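Nikau Harawira
A thread about the big round table at work, which I've had on my mind since August and which my family has asked me to please go tell somebody else about.

When we moved into this room we had a pile of desks and nowhere to sit together. I wanted one table everyone could pull a chair up to, and I wanted it round, mostly because I grew up eating at a round one and my aunties could reach any plate on it without asking (they never asked).

So I went looking, and I found a white Laxdal secondhand for $99, from a lady who was closing her sewing studio across town. She threw in a tablecloth. We don't use the tablecloth but I couldn't say no, she'd ironed it!

Getting it home was a whole afternoon. A round top doesn't go through a door the way you picture it going through a door. We rolled it down the hallway like a giant coin with one person in front yelling "slow" and I still have the bruise on my shin to show for it.

Anyway. The thing about a big white table is that it collects. You wipe it down in the morning, you feel very good about yourself, and by mid-afternoon there's a snack bag lying on its side and a couple of bottles from who knows whose backpack, keeping the plant company. 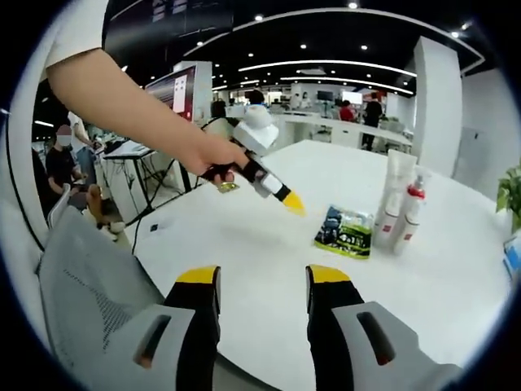 I used to get a little grumpy about it, I'll admit. For one stretch I put everything I found into a box and wrote LOST on the lid, and then people started coming to me for their things with these sad faces, and I felt like a vice principal.

The new system is gentler. Anything that stays out overnight moves to the shelf by the door. Anything on the shelf for 7 days is fair game, and if it's snacks it's fair game a good deal sooner than that. I've gotten some very nice crackers this way.

Squeeze tubes and sprays get to stay on the table if somebody's using them that day. I made that rule for myself really, I have terrible dry hands and I'm not walking to my bag every time. Just please stand them up so they don't roll around.

Somebody asked me what I clean it with. For regular days it's a damp cloth and a drop of dish soap. For marker I've been using the Sundik paste, a tiny bit on a soft rag, small circles, and then you go over it again with plain water or it leaves a haze. Don't scrub! I scrubbed once and there's a dull patch I can find with my eyes closed.

The plant was my idea too and I'm standing by it. Yes, the leaves hang over the edge and get in people's elbows. I turn the pot a little whenever I water so it doesn't lean all one way. My mother talks to hers but I'm not there yet, not with coworkers in the room.

Chairs are the part I haven't solved. Office chairs are comfortable but they wander, and they like to park themselves right up against the table where you need to get past. I've been looking at some Okwood stools that tuck all the way under. Does anybody have them? Do they wobble?

The far side of the room is next on my list. It's darker back there and I'd love a warm lamp or two, nothing fancy. I do like the big black poster where it is, way up high, so that's staying whatever happens.
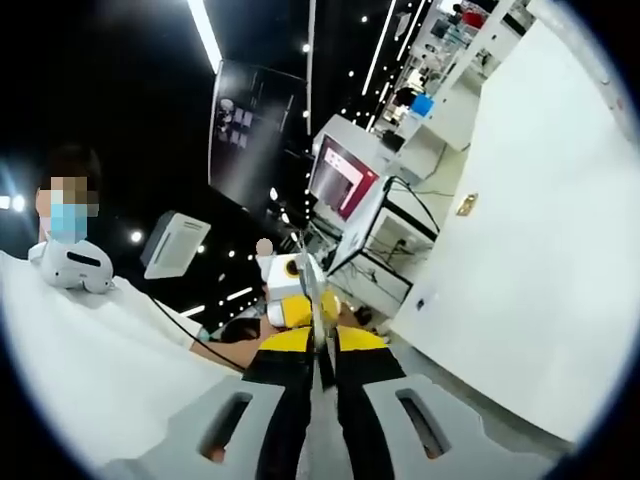 Mask on, black poster up at the back.

If you have lamp ideas for a room with a dark ceiling, send them my way. Budget is $30 a lamp and I will not be talked up, I know myself.

Oh, and whoever left the cinnamon buns on the shelf this morning, that was not seven days and I'm sorry. They were so good. I owe you a bun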